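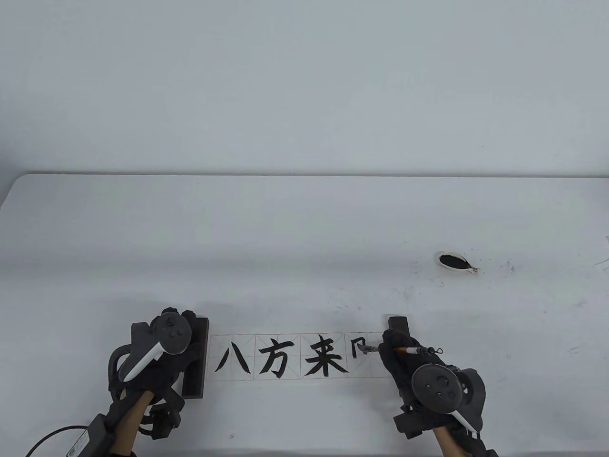 Brush calligraphy on squared practice paper, with a paperweight at each end of the strip.

March

By the Hemside Paper Fair press desk

Hemside Paper Fair is back, and this year we've got the whole of the old Felier mill to play with

I've been writing these announcements for the fair for a good few years now, usually in a panic and usually with a cold cup of tea next to me, and I don't think I've ever been this pleased to send one out. The Hemside Paper Fair is coming back this spring, and it's moving! After years of squeezing ourselves into the assembly rooms on Annan Street (lovely building, terrible stairs) we've been given the run of the ground floor at Felier Mill, down by the river.

If you know the mill you'll know why I'm excited. It made writing paper and ledger paper for most of its working life, and the drying loft still has its wooden shutters. We won't be up in the loft, sadly, as the floor needs work, but the ground floor is all on one level and has big windows down the river side. It gives us 700 square metres. You could lose the assembly rooms in one corner of it.

So what's on? Paper, mostly. We've got stallholders selling handmade sheets, marbled sheets, notebooks, old maps, envelopes, printing blocks, inks, nibs, brushes and all the bits and bobs that people like me buy and then keep in a drawer because they're too nice to use. Last spring 3675 of you came through the doors over the weekend, which was a record for us and also the reason the queue went past the chip shop. The new place has two entrances, so please do use the second one. It's on the towpath side and there'll be a big yellow sign.

The part I'm fondest of is the writing room. It started as two trestle tables behind the tea urn and it's now the thing people ask me about first. You can have a go at italic hand, copperplate, or Chinese brush writing, and you don't need to have tried any of them before. Brush writing was the surprise hit last time. It's done on paper marked out in squares with guide lines across them, so you've got some help with where each stroke should sit, and I can tell you from experience that it's a lot harder than it looks and very calming once you stop minding. My own efforts are on the inside of a kitchen cupboard door, where they'll stay.

Writing room sessions last an hour and we run them all day. They're included in your ticket but you do need to book a place, and Friday goes quickest because it's the quiet day. All the paper and ink is provided. Wear something you don't mind getting a splash on!

Vunden, the paper merchants, are supporting the fair again, and I want to say a proper thank you to them here. They've given us 3000 sheets for the writing room and the children's corner, in a mix of weights, and they're bringing their sample wall, where you can pull out a drawer and feel pretty much every sort of paper they sell. I went to see it at their warehouse and meant to stay ten minutes. I missed my bus and the one after it.

Also new this year is the mending bench. Bring one book with a loose page, a tired spine or a torn jacket and our bookbinders will either fix it there and then or show you how to do it at home. One book each, please, and no family Bibles, as they take all afternoon and the queue gets cross. We had a small trial of this at the winter market and it was packed from the moment we opened.

There'll be a display about the mill itself too, just inside the main door. We've borrowed 287 watermarked sheets from the Hemside local history collection, the earliest of them made when Felier still had its first water wheel. They're being shown against lit panels so you can see the marks properly. My favourite has a very lopsided heron on it. Several people have told me it's a swan and they're wrong.

A few practical things. Doors open at ten each day and we close at five, with last entry at half past four. The car park at the mill is small, so if you can come by train, it's an easy flat walk from Hemside station along the river. Dogs are fine on leads in the main hall but can't come into the writing room (ink, tails, you can imagine). The café will be doing soup and cheese scones, and there's a quiet room next to it if you need to sit somewhere calm for a bit. Children get in free with an adult.

Tickets are on sale now from the fair website and from the bookshop on Annan Street, and you can pay on the door if there's space. Writing room places can be booked at the same time. Stallholders who'd like a table should get in touch soon, as we've only a handful left and they're the ones nearest the draughty door.

Members of the press are very welcome on the Friday morning from nine, before we open to the public. Drop us a line at the press desk to let us know you're coming and I'll make sure there's a scone put by.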